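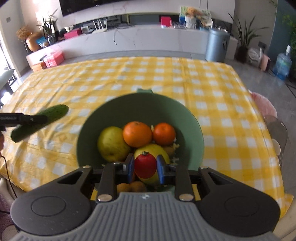

我一直觉得,做家用机器人数据这一行,最缺的是一份大家肯老老实实照着做的操作规范。三月份我帮 Kandau 那边看了一批采集记录,200 条,任务都是收拾餐桌、把蔬果归进碗里这一类。看完头都大了!同一句任务说明,十个人能做出十种样子。就说夹番茄吧,小小一颗,两片蓝色的指垫从两边一夹,悬在绿碗上方,碗里已经有橙子,有毛茸茸的褐色果子,还有黄绿色的大个儿水果。那么问题来了:番茄该放在哪儿?从多高松手?压着别的果子算不算合格?说明书上就一句话,“把蔬果放进碗里”。完了。

我知道有人要说,规矩写太细,数据就死板了,家里本来就是乱的嘛。这话我同意一半。桌布皱着就让它皱着,线缆搭在桌边也别去藏,柜子上堆什么都随它去,这些东西越真越好。可是“怎么算做完”这件事不能跟着乱啊!环境可以随便,验收标准得死死钉住。这两样老被人混在一起谈,一谈就吵,我在 Gevex 的讨论群里已经为这个吵过三回了(第三回我先退的群,后来又厚着脸皮加回去)。

先说松手。我主张写明:物体碰到碗里的东西或者碗底之后再张开夹爪,不许悬空往下丢。有些采集员图快,离着一截就撒手,番茄这种软的东西,摔一次看不出来,摔几次就破皮了。更麻烦的是,模型学到的就是“到了碗上面就撒手”,哪天换成鸡蛋你试试?

再说力度。手持夹爪没有统一的手感,全靠人。Pan 的那份手册里写“适度夹紧”,我每次看到“适度”两个字就想笑,适谁的度?我自己的做法很土:开工之前拿同一种果子练,练到夹起来不掉、放下来没有印子,再正式录。练习的那几条单独存,千万别混进正式数据里。这一步花不了多少时间,但是愿意做的人真不多。

还有双手的事。两只夹爪一起上的时候,一只在放番茄,另一只停在黄瓜那儿,这到底是在准备下一步,还是就闲在那儿?做的人心里清楚,标注的人可不清楚。我的建议是规范里给“等待”一个明确的位置,不干活的那只手要么退回起始点,要么就在标注里写上它下一步要碰什么。我跟 Skekaveck 的人提过这条,对方嫌麻烦,说后期能补。后期补过的人都知道那是什么滋味,2,000 条片段,一条一条去猜当时那个人想干嘛,我反正不想再来一遍了。

失败的记录也要留。掉了就是掉了,滚到地上就是滚到地上,标清楚,存下来。现在好多项目按“成功条数”结算,于是大家一失手就删掉重来,交上来的东西干干净净,漂亮得不像话。我宁可要 900 条有好有坏、标得明白的,也不想要一大堆全是成功、可是谁也说不清中间删过什么的。结算方式不改,规范写得再漂亮也没用,这个我可以拍桌子讲。

顺带提一句隐私。在别人家里录,柜子上的快递单、墙上的照片、路过的家人,都有可能录进去。开录之前应该由采集员和住户一起走一圈,住户说哪样不能拍就收走哪样,签字,留底。这条最容易写,也最容易被跳过去。我见过的几份规范里,它都排在最后一页,字还特别小。

至于篇幅,我觉得一份好的采集规范两页纸就够了,超过两页没人看,我自己也不看。先把松手、力度、等待、失败这几条写死,拿 100 条试一轮,哪里吵得最凶就改哪里,改完再铺开。手上有现成规范的朋友,欢迎发给我看看,写得比我细的我请喝奶茶!

2022年8月20日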